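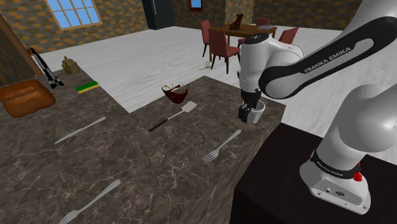 Do I have to read the Malabanan backup stories before the new Grornosdale arc starts?
You can skip the first two, but read the third one, "Low Water," before issue 14 or the business with the brother won't make much sense.

Hi all,

I'm putting that up top because four of you have emailed me separately to ask it and I'd like to stop typing it out. The longer version is further down, after I've argued with Cornel for a bit (sorry, Cornel, you knew this was coming).

On Wednesday, October 21, 2026, Cornel Toma wrote:

> I finished my reread of Grornosdale 1 through 13 last night and I'm
> going to say it: the Tidewarden is not a villain and never was. She
> drowned the lower town because the council was about to sell it, and
> everybody in it, to Flellcombe. The book keeps drawing her with the
> villain lighting and the big collar and we all just go along with it.
> Also, can someone tell me whether her brother was ever named before
> issue 12? Shiela says yes. I can't find it anywhere.
>
> And is the hardcover worth it if I already have the singles?
>
> Cornel

OK. I love this book, I've bought it twice, and I have a Tidewarden sketch hanging over my desk, so please believe me when I say I'm on her side most days. But she flooded a town with people still in it! Issue 6 is very clear about that. She has the bell ringer in her pocket, she could have had the bell rung an hour early, and she picks the hour she picks because she wants the council members home in their beds. You can say the council had it coming (they did), but the folks on Cooper's Row were not on the council.

What I'll give you is that the art pushes it. Every time she walks into a room in the first arc she's lit from underneath, and then in issue 9, when the fill-in artist came on, she's suddenly just a tired woman in a wet coat and the whole thing reads differently. I went back and forth between 8 and 9 a few times this weekend and it's like two separate characters. I think that's where your reading comes from, and I think it's where the writer started to come around to it too, going by how much nicer everybody is to her after that.

Now the brother. Shiela is right, sort of. He's named in the letters page of issue 5, of all places, where the editor answers a question about the family crest and calls him Malabanan the younger. Then he's named properly on the third page of "Low Water," which ran in the back of issue 11. If you've been reading the digital editions you won't have either one, as those dropped the letters and the backups both. I still think that was a rotten decision. The whole quarrel over who got sent to Gutusden and who got to stay is in those eight pages, and without them his big entrance in 12 is a guy in a hat showing up and shouting.

The first two backups are fun but they're their own thing. One is the ferry heist and the other is the ghost story with the dog. Eduardo thinks the dog comes back in 13, on the quay, behind the crates. I've looked at that panel way too long and I think it's a sack.

On the hardcover – it's 111 pages longer than the two paperbacks put together, and most of that is scripts and layouts. If you like seeing how a page got built, go for it, I had a great time with it. The coloring has been redone in the first three issues and the night scenes finally look like night. The downside is that the gutter eats the middle of the flood spread, the one picture everybody wants to see, and the backups are all stuck at the end where they don't belong. With the singles already on your shelf I'd probably wait for a used one.

Rasa Žukauskas asked last week about the variant of issue 1 with the green cover. There were 700 of the regular green and 200 of the one with the foil title, and mine is number 161 of the foil (no, it's not for sale, and yes, it has a bent corner, I was carrying groceries). The numbering is on the inside back cover, bottom left, in pencil. If yours has a stamp there, I'd ask the seller some questions before paying foil prices.

One more and then I'll quit. Has anybody got a theory about the Flellcombe ambassador's hands? She's gloved in every appearance up to 10, then barehanded for one panel in 11, then gloved again. Arnel says coloring mistake. I say the inks clearly show fingernails in that panel and somebody drew those on purpose. If she turns out to be salt-touched like the old warden was, then her handshake with the bell ringer in 7 is a much bigger deal than we gave it credit for, and I'd like it on the record that I said so before 14 comes out.

Shiela, you still have my copy of 7, by the way. Bring it Saturday?

Eleni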